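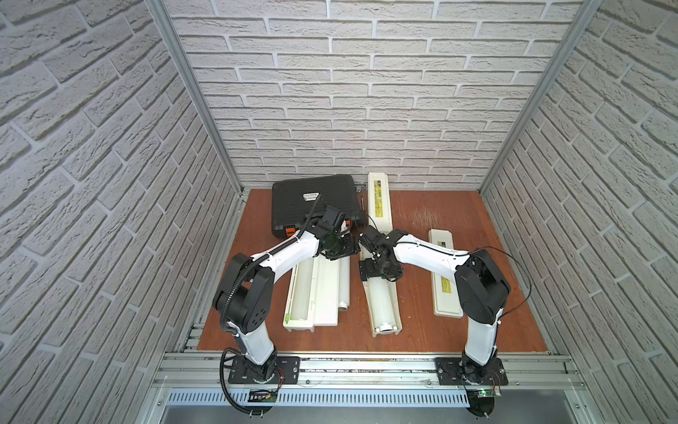

Search the help pages
Popular: leases, spare parts, shipping, grants

Two-arm booth for a small shop: what am I forgetting to budget for?

Posted by Lindalva Miranda

We're a small packing outfit, and my boss has finally agreed to let me price a tabletop booth with 2 small robot arms. The job is handling long plastic trays, cases and little boxes, the sort of thing a person does while thinking about lunch.

I have a quote from Dakik for the arms and one from Nevia for the frame and panels. Both are very handsome documents. Neither mentions cables, and both treat grippers as something that may or may not come up in conversation later. I have to hand in a single number in January and I won't get to hand in a second one. What did you end up paying for that wasn't on the quote? And is it worth buying spares up front, or do I wait until something snaps and look surprised?

Jaanus Butkienė

I've bought two of these setups, the first one badly. From my own receipts:

Grippers. Ask whether the price is per arm or per pair, and get the answer in writing. Mine was per arm. I found out from the invoice. Fingers wear faster than anything else on the machine, so order a spare set for each side with the first shipment, while you still have a salesman who returns calls.

Cables and sleeves. I put down $400 and used all of it. Measure with the arm stretched out as far as it goes, then add slack. A cable that fits nicely with the arm folded will introduce itself to you later.

The table. Any flat wood top will do to start with. It's going to get scratched, so don't let Nevia sell you the fancy one. Spend the money on a stiff rail at the front for both mounting plates. Mine was too light, and every time the left arm stopped short the right one nodded in agreement.

Things to practice on. Put in a line for cases, tubes and boxes you can afford to ruin. We went through 11 cases before anyone trusted the thing with a real order. Latches are hard on everybody.

Your time. I told my manager two weeks for setup. It was 5, and I've been reminded of it at every meeting up to and including this morning's.

For spares beyond fingers, I'd buy one joint motor and one power supply and leave it there. Check the lead time on the motor before you decide. If it's in stock nearby, skip it.

Hadamska

just buy one arm. you will use one arm

Chege

One arm is fine until you need something held still while you open it, at which point the second arm is you.

Agree with most of what Jaanus wrote, except that I'd get the spare power supply before the spare fingers. You can file down a bad finger and limp through a shift. Also ask Dakik what support costs after the first year. On our quote it was on the back page, in gray type, and it was a yearly charge per arm. Lights are another one. We had none in the budget and ended up with a desk lamp clamped to the frame, and it's still there.

We use cookies to remember your settings. Accept / Manage

Contact the moderators | Copyright the posters | Back to top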